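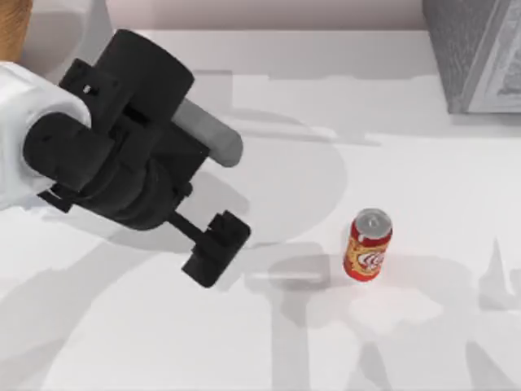
Red soda can on a white tabletop, with a robot arm at left. Computer rendering.

Briefings > Elections > Ballot access

Filed under: Candidate Registration, Rules and Procedure

Gadier election office rejects council filing over signature shortfall

The Gadier election office has declined to register Flynn Tuhiwai as a candidate for the Nomlow seat on the regional council. The written decision cites a shortage of valid signatures and leaves open the question of whether two of the petition sheets were properly witnessed.

Candidates for the Nomlow seat must submit 2613 valid signatures from voters registered in the district. The number is set once per council term from the size of the voter roll and does not change if the roll grows or shrinks before the vote. Tuhiwai's petition passed the first count at the intake desk, which checks only that the sheets are complete and the total is high enough. It then went to line-by-line review against the roll.

Reviewers struck enough lines to leave the petition 41 signatures short. The decision groups the rejected lines under three headings: signers registered outside the district, signers who appear more than once, and entries with no street address. Where a voter signed twice, the first signature was kept and the later one struck. Lines with a missing middle initial or an abbreviated street name were accepted.

The office did not rule on the witness question. Under the filing rules, the person who collects signatures must sign and date the foot of each sheet after the last voter has signed. On two sheets, the date at the foot is earlier than the date beside some of the voters' names. The decision says the petition fails with or without those sheets, so no finding was needed. If the rejected lines are restored on appeal, the matter would have to be taken up then.

Tuhiwai has seven days from receipt of the decision to appeal to the review panel in Kaplan. His filing agent, Tegan Bright, said an appeal is being prepared and will deal mainly with the address entries.

"The rule asks for an address that lets the office find the voter on the roll," Bright said. "A rural box number does that. The office has the box numbers in its own records."

The rule itself says "place of residence" and does not define the term. The panel accepted box numbers in an earlier case from Wekari, but that petition was for a local ballot question and was filed under a separate chapter. Panel rulings under one chapter are not binding under another.

An appeal does not stop the ballot schedule. The proof goes to the printer in July, and names added after that point require a reprint order signed by the panel. The panel may hear the case on paper or call the parties in. It cannot accept new signatures, only restore lines that were already on the sheets.

The office has registered 19 candidates across all council seats so far. Four filings are still under review, none of them for Nomlow.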